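Renting a Shared Kitchen or Workshop by the Hour: Tips From a Doubter

Every listing for a shared workspace promises the same thing. Fully equipped, flexible hours, friendly members. I have rented kitchens for jam and workshops for furniture repair over the past several years, and I would say half of those listings were telling the truth on a good day. What follows is what I check now before I pay.

Read the capacity number twice

A listing that says it fits 70 people is usually counting them standing up with a drink in hand. Put in four work tables and a rack of tools and you may be elbow to elbow at 12. Ask how many people have worked there at once, with the equipment out. If the answer is a number from the fire notice on the wall, you haven't been given an answer.

Square footage has the same trouble. I once booked a unit at Lemma listed at 600 square feet. That figure took in the hallway, the restroom and a locked closet. Bring a tape measure to the visit. Owners who mind you using it are telling you something.

"Fully equipped" means very little

Get the list in writing. For a kitchen, I want to know how many burners light, whether the oven holds its temperature, and what size sheet pan fits. For a workshop, I want to know which clamps, which saw, and when the blade was last changed. "Recently" doesn't count.
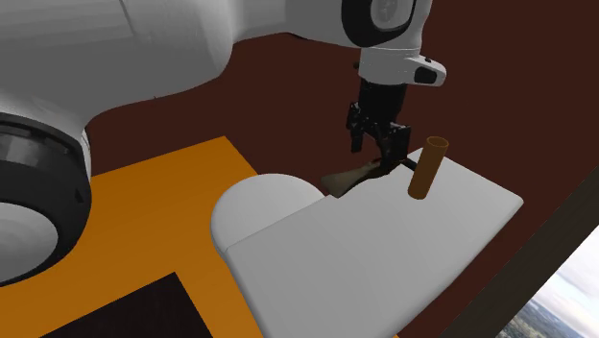
Sharp things are the worst of it. House knives and house chisels are dull nearly everywhere, no matter what the listing says. I bring my own in a canvas roll and take them home with me. Same goes for a vegetable peeler, a decent can opener, pencils, and a square you trust. Check the house square against yours before cutting anything. The one at Nalletti was off by enough to ruin a drawer, and it had a calibration sticker on it.

Find out what the hour includes

Some places start the clock when you unlock the door. Some start it at the booked time even if the last renter is still mopping. Cleanup is nearly always on your time, and it takes longer than you think in a strange room. For a three-hour kitchen job I book four and a half. I used to book three and a half and I paid overtime every time.

Ask these before you book:

Is there a cleaning fee on top of the hourly rate?
Who pays if the previous renter left it dirty?
Can I get in early to unload, and is that billed?
What happens to my deposit if something was already broken?

On that last one, walk the room when you arrive and write down every chip, scorch and wobbly leg. Send the list to the owner before you start work. My deposit at Bavico was 100 dollars and I got all of it back, but only after forwarding a message I had sent at 8 in the morning about a cracked cutting board.

Test the power

Plug in the two hungriest things you plan to run and turn them on together. A shop vacuum and a table saw on one circuit will often trip the breaker, and so will a big mixer and an electric kettle. Ask where the panel is and whether you are allowed to touch it. If it's behind a locked door and the owner goes home at 5, plan on hand tools in the evening.

Be suspicious of free storage

A free shelf sounds generous. It's a shelf that other people can reach. I keep dry goods in lidded tubs with tape across the seam, and I don't leave finishes, glue or anything with a price worth mentioning. Refrigerator space is worse. If you must use it, label everything on two sides and keep a thermometer in your section - a shared fridge gets opened all day long.

Don't trust the star ratings

Drorkis shows 482 reviews for one workshop I tried. I read a good pile of them, and most were for the parking. Sort by lowest first and look for the same complaint three times. One person griping about noise is one person. Three people griping about the drain means the drain is slow. 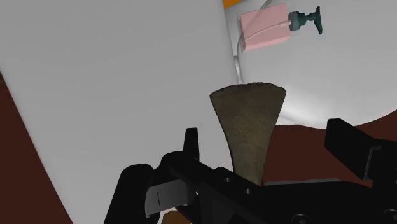

Brown tapered piece held upright in black jaws.

Monthly passes

I'm not sold on these. The math works if you go every week, and people who buy passes in April picture themselves going every week. Pay by the hour for two months, add it up, then decide. Check whether unused hours roll over and how far ahead pass holders have to book. A pass is no use if the evening slots are gone by the time you look, and at most places I've tried the evening slots go first.

Also ask about the cancellation window. Two days is fair. A week is not.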